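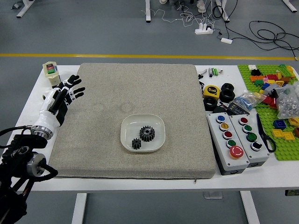 Two black gears in their tray on the work mat, with the tape measure, toy tires and LEGO bricks off to the right.

Home News What's On Workshops Contact

Peltham parts library opens its sorting table on Monday evenings

Last updated: Monday, 6:40 p.m.

If you have a drawer at home full of little gears, stray batteries and bricks that belong to no set you can remember, good news - the Peltham parts library wants them, and as of this week it wants you too!

I stopped by the back room on Gista Street to see how the sorting is going, and I'll admit I stayed a lot longer than I meant to (my parking ran out). The library has been lending out bits and pieces for school projects and home repairs since January, and the donations have been coming in faster than anyone can put them away. The last tally was 3540 parts logged, with over 300 more still sitting in bags and boxes waiting for a label.

Eleni Kelmendi runs the sorting, and she has a system. Whatever is being checked goes in the white tray on the big padded mat, and everything else stays off the mat until its turn comes. While I was there it was gears, a larger one and a smaller one, both black, and she wanted the teeth counted and written down before they went anywhere near a drawer. "People come in asking for a gear like it's one thing," she told me. "Then they get home and it doesn't mesh, and they're back the next morning."

The rest of the table is more of a mixed bag. There are black rubber toy tires, a yellow tape measure marked 5m, some batteries, a pair of scissors with black handles, and a clear bag of small silver nuts lying in with the LEGO. Oh, and two gray control boxes with fat colored buttons, one of them with a big red emergency stop, which I badly wanted to push and did not. 

The LEGO is going to take a while. It has a green baseplate of its own at the end of the table, and the bricks on it are just about every color you can think of - pink included. The plan is to sort by shape first and color second, so if you learned it the other way around at home (I did), be ready for an argument.

Borrowing is free with a library card. You can take up to 145 small parts at a time, which sounds like a lot until you've watched a nine-year-old build a crane, and there's no fine for a lost nut. Gears, motors and anything with a button on it have to be signed out by an adult. The catalog is on Zasora, the same site the tool library uses, and Eleni adds new items at the end of each evening.

The open sorting sessions run on Mondays from 5:30 to 8 p.m. You don't need to book, and kids are welcome with a grown-up. Bring small containers with lids if you can spare them, jam jars included. Please don't bring batteries that are leaking or anything that plugs into the wall, as there is no room for those right now.

Drop-offs are still taken at the front desk whenever the library is open. Put your name on the bag if you want it back.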